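Caltthorpe Community Table – progress report to the Brouwer Fund
18 Feb 2019

We're having a great winter! Since the grant came through in November we have served 836 lunches, and 373 of those went to people who had never eaten with us before.

Tableware was the big worry in our last report. Your money paid for new bowls and cutlery, and the switch away from disposables is done. Trash is down to around 9 bags a month, and the room sounds like a proper lunch now – all that clinking!

The deep bowls are the favorite for soup. The smaller dark ones are handy for fruit or a bit of rice on the side, and we would gladly order more of them. Spoons still go missing faster than forks. We have 19 on order from Stititano and expect to stay within the budget line.
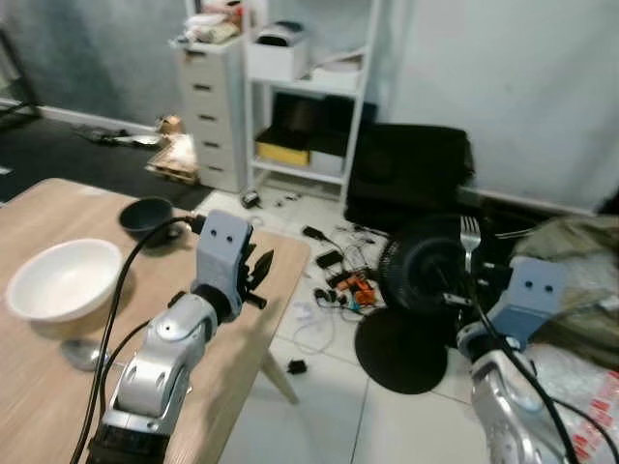

White bowl, smaller dark gray bowl and a spoon on the light wood table; fork at right.

Next up are the dish racks and a second serving cart. The quote from Vusero came in lower than we planned, so we'd love to put the difference toward soup pots – please let us know if that works for you.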